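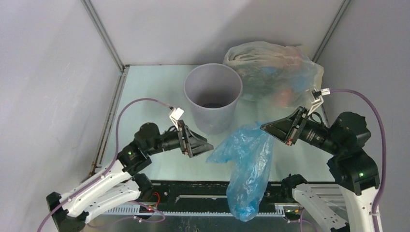
When a newspaper writes that a rent strike has "turned angry", I ask myself who was angry and who was only tired. In November the tenants of Pritthorpe stopped paying the increase on their flats, and for 17 days our regional press wrote mostly about the mood of the landlord. I read 42 articles on this matter. In 3 of them a tenant was quoted with a full sentence. The other voices went where papers go when they are dropped into a round plastic bin, open at the top and narrower at the bottom, and they were not taken out again. The company Esquivel, which owns the buildings, was always "responding" or "regretting". The tenants were always "claiming". I learned English from newspapers, so I notice such verbs, maybe too much.

The editors in Breltness will answer that they have few reporters. I believe them. But a telephone call to a tenant costs the same as a telephone call to a press office, and in this matter the press office was called first every time.

9 September 2019

Home Opinion Media Housing Contact

Recent
Bulgate: 2 papers, one owner
Who is a "local source"?
Letters on the bus fares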